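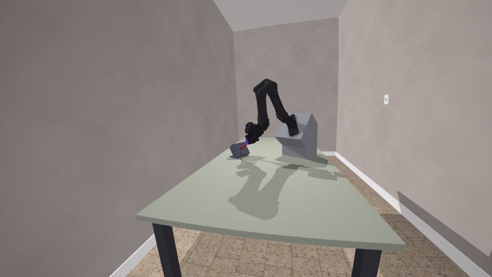
*Escena Tovden en el simulador. Brazo sobre el pedestal gris, objeto rojo junto a la caja.*

14/05/2026 - Cuaderno de simulación, generación de demostraciones

Sigo con la tarea de inserción en Tovden. Objetivo del día: cerrar el lote de episodios sintéticos y dejarlo listo para el entrenamiento de la política base. El lote anterior (escena Berge) queda congelado y no se toca más.

**Estado del lote**

- Episodios lanzados: 879
- Episodios válidos tras el filtro: 498
- Semillas repetidas por error en el planificador: 2

El porcentaje de descarte es alto, 43 %. La mayor parte de los fallos se concentra en la aproximación final: la punta del objeto rojo toca el borde superior de la caja y el solver de contacto la empuja hacia fuera. El filtro los marca como colisión y los tira. Vilgot Haugen opina que el umbral de fuerza está demasiado bajo y que estamos perdiendo episodios recuperables, con un roce breve y una corrección posterior. Puede ser. Una política entrenada solo con trayectorias limpias no aprende a corregir, y en Berge ya pagamos eso.

**Cambios en la configuración**

1. Paso de integración reducido a la mitad durante la fase de contacto. Fuera de ella se queda como estaba.
2. Umbral de fuerza: lo dejo igual en este lote para no mezclar criterios. Se prueba aparte.
3. Pose inicial del brazo aleatorizada en las seis articulaciones. Antes solo variaban las tres primeras y los codos salían casi calcados.
4. Caja: variación en posición y en giro sobre la mesa. Con la caja muy pegada al lado izquierdo el planificador estira demasiado el brazo y aparecen muñecas en posturas raras - pendiente de acotar el rango.

**Render**

Las sombras siguen siendo blandas y muy grandes sobre el tablero. Con la luz actual, la silueta del brazo ocupa buena parte de la superficie por delante del pedestal. No quiero que el codificador visual aprenda la postura a partir de la sombra, así que añado variación de dirección e intensidad de luz por episodio. Las paredes y el suelo de baldosa se mantienen fijos de momento; la aleatorización de texturas entra en el lote siguiente.

El punto de vista bajo, desde el lado corto de la mesa, da buena lectura de la altura de la muñeca y mala de la profundidad. Para la inserción la profundidad importa más. Añado una segunda vista elevada y guardo las dos sincronizadas con el estado articular.

**Formato y exportación**

Exportación con Rulton, un fichero por episodio. Se guardan imagen, posiciones articulares, consigna de la pinza, pose del objeto y pose de la caja. La pose de la caja solo para evaluación, no va como entrada a la red. Revisar que el cargador de Gulleck la ignora; la última vez la coló en el vector de observación y las curvas salieron demasiado bonitas.

**Pendiente**

- Rehacer los episodios de las dos semillas repetidas.
- Reprocesar los descartados con el umbral que propone Vilgot y separar los que terminan en inserción correcta. Etiqueta propia, sin mezclarlos con los 498.
- Acotar el rango lateral de la caja.
- Medir el tiempo de render con dos vistas antes de lanzar de noche.
- Comparación con el brazo físico: sigue prevista para septiembre, sin cambios.

Dejo corriendo una tanda corta con la luz variable. Registro en la carpeta de Tovden, subcarpeta luz_02.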